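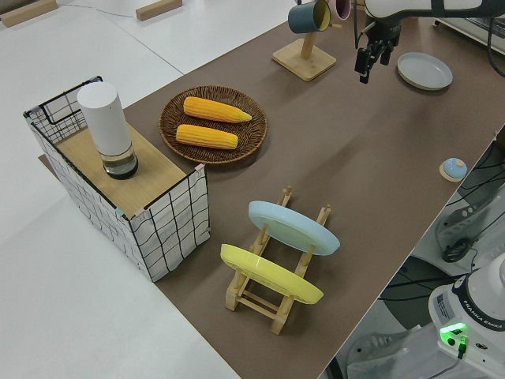

From: Kadri Šimkus
To: workplace-automation list
Date: Sunday, September 16, 2018
Subject: Re: Tikgate pantry cell, staffing and task split

On the Tikgate pantry cell, a member at Trodbridge wrote:

> We have read the task sheet for the two-arm cell and still can't tell what
> the pantry attendants are supposed to do once it runs a full shift. The
> sheet says "plate return" and "supervision" and stops there. Who decides
> that a plate is clean enough to go in the rack? Who answers for a broken
> mug? Our people are being asked to sign off on new job descriptions and
> I would like something more exact to show them.
>
> Also, does the second arm do anything during plate return? On the sheet
> it is listed as "assigned."

Fair questions. Answers below in the order the task sheet uses. I work on the cell software (Stekex) and not on personnel matters, so take the staffing parts as my reading of how the shifts have gone so far.

1. Plate return

The task is to take a plate lying flat on the table and stand it in the wooden dish rack. A person would not call this a job, only a part of one. For the cell it takes most of our engineering time. A flat plate gives a two-finger gripper very little to hold, so the approach has to come in at the rim, and the height error we can accept is 2 mm. Past that, the fingers either close on air or press into the mat.

We have logged 1,027 attempts since May. The target for the first review was 1,000, and we kept going while the shift was open. An attempt counts as good only if the plate ends up in a slot and stays there when the fingers open. A plate leaning on its neighbor outside a slot is a fail, even if it looks fine from across the room.

Clean or dirty is not judged by the cell. The attendant decides that before the plate goes on the table. This should be in the job description in those words, and at present it is not.

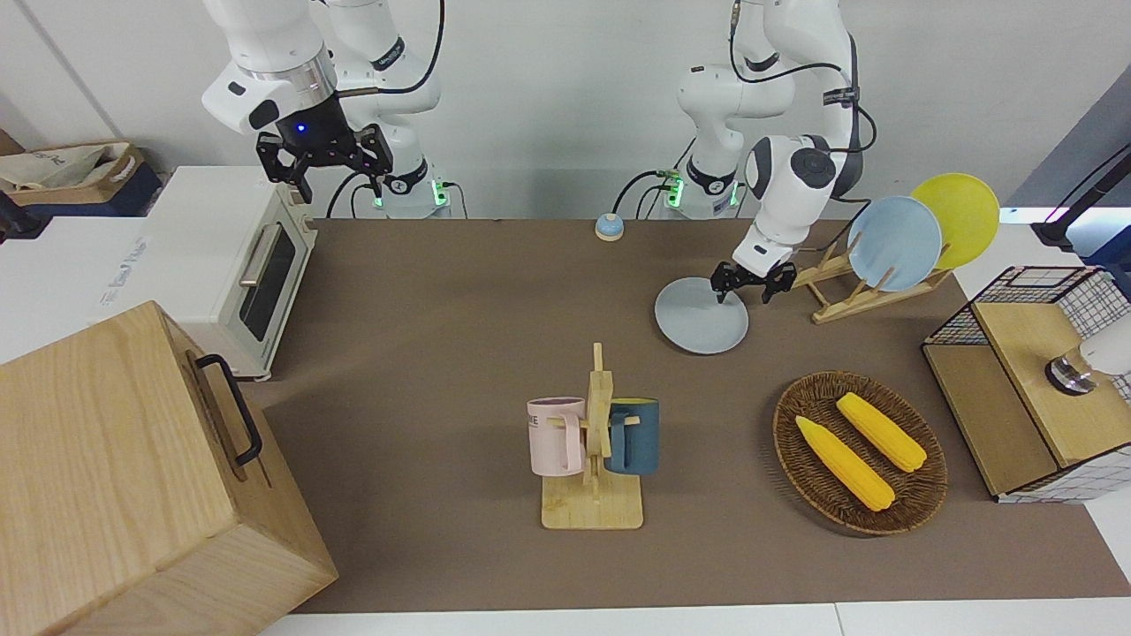 2. Second arm

"Assigned" means powered, calibrated and under the same stop circuit. During plate return it is parked near the toaster oven with the gripper open and does nothing. It is reserved for the oven door, a separate task with its own sheet. I asked Sproģis to change the word to "parked" and they have agreed for the next revision.

The practical effect on staff is larger than the word suggests. A parked arm still takes up reach. Attendants used to load the oven from behind the table, and now they have to request a pause first. The pause request takes 7 seconds to be granted. Over a lunch shift that is a real change in how the work feels, and two attendants have told me they would sooner do the plates by hand on busy days. I have passed that on as a scheduling matter.

3. Supervision

The attendant at the cell has three controls: pause, resume and discard. Discard marks the attempt as a fail and asks for a hand reset, meaning that someone lays the plate flat on the mat again. 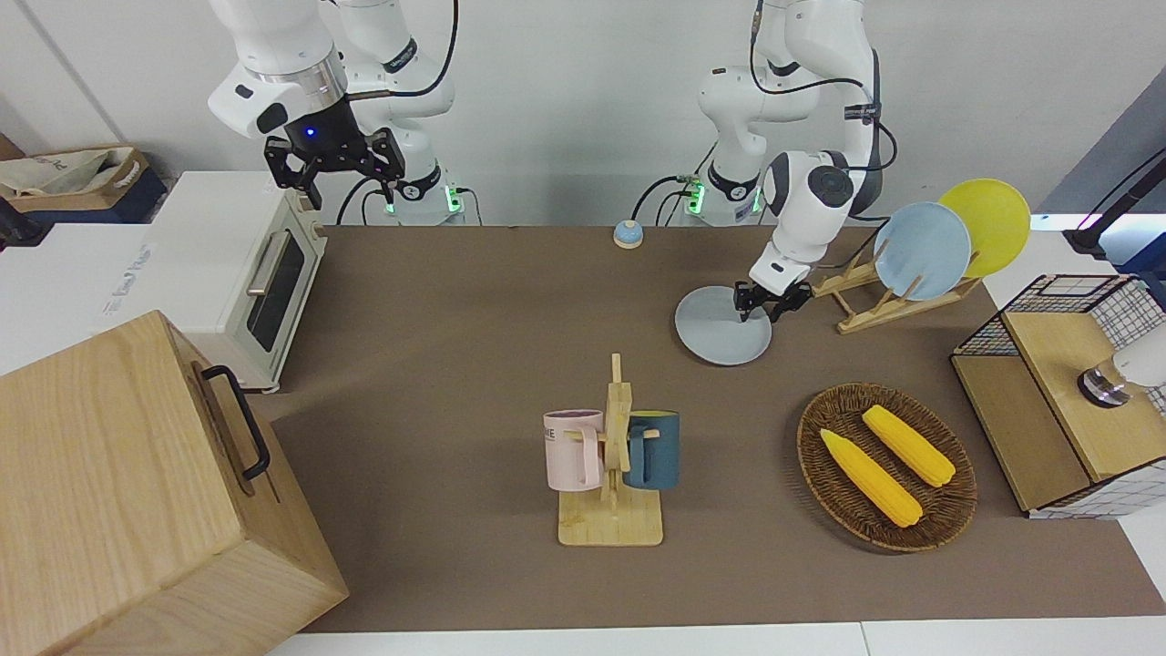
Reset is where most of the attendant's time goes, and it does not appear on the sheet at all. The plate position is deliberately varied between attempts, the mug tree and the corn tray are moved now and then, and each change has to be entered on the panel. It is closer to test bench work than to pantry work. If Trodbridge is regrading the posts, reset and data entry should be listed as tasks in their own right and graded as such.

4. Breakage

Mugs are outside the current task. They stay on the tree and the arms are not commanded to touch them. If one is broken by an arm during a run, it is logged against the cell. If it is broken during a reset, the present rule charges it to the pantry. I think that rule is wrong – the reset exists only for the cell – and I have said so in writing.

5. Open items

Night shift cover is not settled. Training hours are not settled either; Sproģis has offered one session per attendant, and I would ask for a second one on pause and discard alone.

If your people have the draft descriptions in hand, please send me the text for "supervision" and I will mark it up against the panel functions before anyone signs.

Kadri Šimkus
Stekex, Tikgate site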